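Murberg panels and wall colors for workrooms
Updated 26 Sep 2011

Murberg is our series of panels for workrooms, study rooms and small offices. We sell the panels one by one or as a set of 3, and the paint for the wall behind is ordered from the same list. Many customers have dark equipment already and ask us which color will go together with it.

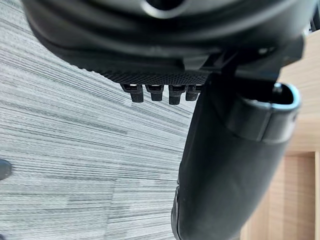 Matte black with a fine textured band.

Black looks different from one surface to another. On a smooth curved part the light makes a soft shine, and on a fine texture the same black looks more quiet. Please compare with your own equipment in daylight before you decide the panel color. Color samples can be requested from Genalyn Lacson at our Drunmont office, and you may keep them for 10 days.

Panel colors are Amato (blue) and Rosby (sand). Amato is the one we sell the most, over 3000 pieces until now. Rosby will be again in stock in November. 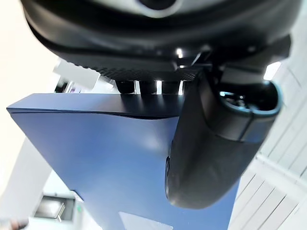 Large blue panel, seen at a steep angle with black parts above it.

The panel can stand on the floor in its foot or be fixed to the wall. Fixing parts for the wall are in the box, the foot is ordered separately with number 1897. Clean the surface with a soft cloth and a little mild soap. Do not use sprays with alcohol, they can leave marks on the color.

For the wall itself we recommend a pale tone. It gives back much light and dark objects are easy to see in front of it. Two coats are normally enough on a wall which was painted before. 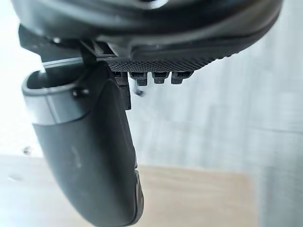

Dark gray and black in front of a pale gray-white wall.

Colors on a screen are never exact, so please order by sample if the match is important for you. For delivery times and larger quantities, write to Hashini Bandara, sales department, and mention the panel color and if you need the foot.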